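May, Saturday, late morning

Budget day for the second arm and I'm having a great time! Miyuki got the Kadell quote down to 3000 with the spare fingers included, so we can finally stop sharing one set between two jobs.
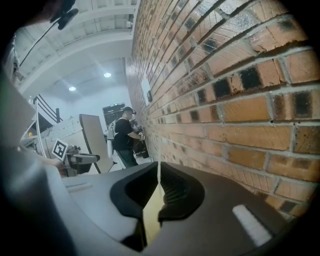 Mounting comes next on the list. Floor stand from Esadis (60 more, but it rolls!) or a fixed bracket. The long brick wall tempts me for the bracket, but some of those bricks are blackened and I want Amnuay's opinion before we order anchors. Also 5 printed markers, and 200 held back for cables. Waraporn signs Monday.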